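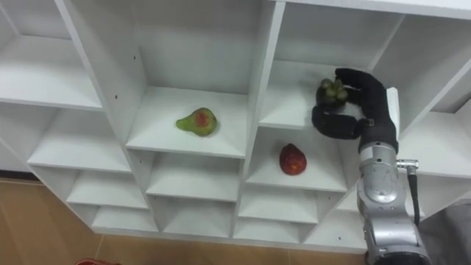 Grapes in the right hand, pear and a red fruit on the shelves.

Do we need fingers? Notes for the Jedumberg talk, Sat 9 February

Slot is 20 minutes including questions. Leave the title slide up while people sit down. Don't start with the company history.

Opening

Start with the sales pitch, because most of the room has heard it. A hand shaped like ours can pick anything we can pick. The world was built for hands, so buy a hand. I have sat through that pitch in four versions and I have never been shown the failures.

Say plainly what we did. We spent most of January in the Toledo workshop putting fruit from a shelf into a basket. Two arms, a multi-fingered hand on each, one holding the basket and the other doing the picking. Then we ran the same shelf with a plain two-finger gripper on the picking arm. Same arms, same fruit, same person setting it up. We also swapped the controller partway through, which was a mistake, and I'll get to that.

Say what we did not do. This was no study. It's a workshop comparison by people who had to choose what to buy. If anyone wants error bars, I don't have them.

Why a shelf

Most gripper demos happen on a table. The object sits in the open and the hand comes down from above with all the room in the world. Put the same object in a cubby and you have a ceiling, two side walls and a back panel. A hand has knuckles. Knuckles hit ceilings.

I'd like people to take this away even if they forget the rest: when a vendor shows you a grasp, ask what was above it.

(Pause here. Last time I rushed this and got three questions about it afterward.)

The scores

Keep this short, read it off the slide. We did 20 grape picks with each end tool. The hand got 17 of them into the basket. The two-finger gripper got 12. So the hand won, and if I were selling hands I would stop talking now.

Now the pears. Same number of tries each. The two-finger gripper got all of them. The hand got 17 again, and the misses were all the same kind: the thumb arrived early and rolled the pear toward the back panel, where neither tool could get at it without touching the shelf above.

The red fruit was a tie, and a boring one. Skip it unless asked.

What I make of it: the hand is better at things with no obvious sides, and worse at things a pair of pads can simply close on. That's useful to know. It's also a good deal less than "picks anything." 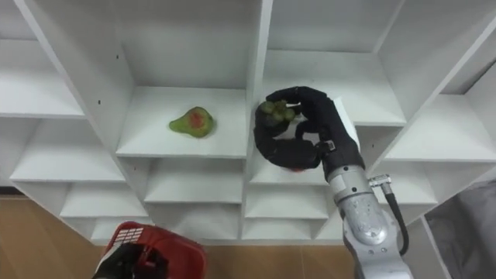
Then there is the question of time, and here I get grumpy. The hand needs to decide where its fingers go before it goes in, and on our setup that decision was slow. A pick with the two-finger gripper felt like a pick. A pick with the hand felt like watching somebody look for their keys. We logged times for the first week only, and I don't trust the log enough to put it on a slide, so don't quote a number even if pushed.

Some of that is software. The vendor says all of it is software. I'd believe that more easily if the same vendor hadn't told us the slow version was the fast version before we bought it.

The controller mess

Own up to this one early and move on.

We started with the stock controller that came with the arms. In the second week we moved to the Skatik unit, since everybody kept telling us the stock one was holding the hand back. The grape picks got better. Everyone was pleased. Then we went back and checked, and on the same afternoon we had also changed the approach angle, so that the wrist came in lower and flatter. Put the old controller back with the new angle and most of the improvement stayed.

So how much of it was Skatik? Can't tell you. Some. The motion is smoother near the shelf edge, I'll give them that, and the emergency stop comes back faster. But the jump we were about to write down as a controller result was mainly an angle result. The scores on the previous slide are all from after both changes, with Skatik running both tools, so they compare like with like.

If there's time, tell the room we nearly published it. If not, skip.
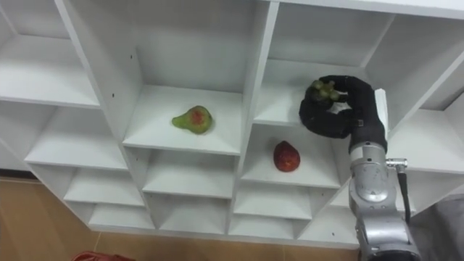

Is the second arm worth having if all it does is hold the basket?

It was for us, though only just. Having the basket come to the fruit shortens the carry, and the carry is where we dropped most of what we dropped. A stand with the basket bolted to it would do a fair part of that job for a lot less money, and we'd want to try one before buying a second arm again.

I get asked that every time, so it goes in the talk now. If somebody asks whether the basket arm also needs an expensive hand, the answer from me is a firm maybe. A hook would hold a handle. A hook can't let go of it neatly at the other end of the room.

Jovetti and the covering

Jovetti made the covers for the fingers. Be fair to them, they answered the phone.

The bare fingers were slippery on smooth skin. The covers helped at once, you could see it on the first morning. The trouble is that a cover adds bulk at each fingertip, and bulk is what you don't have in a cubby. It also seemed to us that the cover shifts a little as it gets used, so the place where you think the fingertip is and the place where it really is drift apart over a day. We ended up re-zeroing the fingers after every 11 picks. There is no science behind that number. It's where people started to swear.

Ask the vendor about this. Don't ask whether the covers last. Ask how you find out that one has moved.

Also ask:

What does a replacement cost, and how long does it take to come?
Can one person change it without taking the hand off the arm?
Were the demo videos shot with new covers?

Cameras

One slide, no more. Our main view is from up at head height looking down at the shelf. Fine for finding fruit. Poor for the last bit of the reach, when the hand itself is between the camera and the thing you care about. A gripper with two thin fingers hides less. A hand with a palm hides more, and it hides the exact part you want to see.

People will say put a camera in the wrist. We tried one for two days. It gave a lovely close view of the fruit right up until the fingers closed around it, and then a lovely close view of fingers. I'm not against it. I'd just like to see somebody's wrist camera results on a shelf and with grapes.
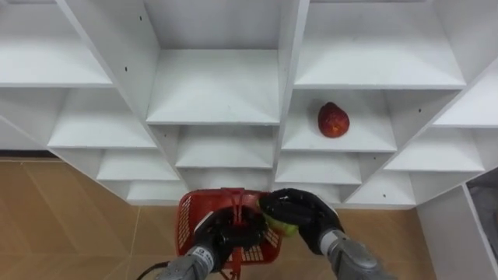
Basket in the left hand, a green fruit in the right, one red fruit left in the cubbies.

The handover to the basket

Spend a minute on letting go. Everyone scores the grasp and stops the clock there. With us, a pick counted when the fruit was in the basket and the hand was clear of it. Two of the three grape misses with the hand came at the release, with the bunch snagged on a finger and brought back up over the rim. Score it the usual way and the hand would have looked nearly perfect.

The two-finger gripper opens and the thing falls. Crude, and it worked. It also drops from higher up than I like, and if you're moving fruit you plan to sell, that's a problem we didn't measure. Say so before someone in the front row does.

What we bought

Don't make this sound like advice.

We kept one hand and ordered two plain grippers. The hand is for odd shapes and for visitors. I wish that last part were a joke. The first thing visitors to the workshop ask is to see it move its fingers, and it has brought in more meetings than it has picked grapes.

We kept the Skatik controller too, mostly because taking it out again would have cost us another week.

If I had January over, I would change one thing at a time, film every release, and put the top shelf in on the first day. We put it in late. The numbers from the open-top rig were much nicer and they are worth nothing.

Likely questions, short answers

Suction? Not tested. I'd expect it to do well on the pear and badly on the grapes, and I've been wrong about suction before.

Would more training data fix the thumb? Possibly. Ask me when somebody has done it on a shelf with a roof.

Will you share the logs? The second half, yes. The first week is a mess and I'd have to explain every line. Email address is on the last slide.

Bring the spare finger cover to pass around. Get it back.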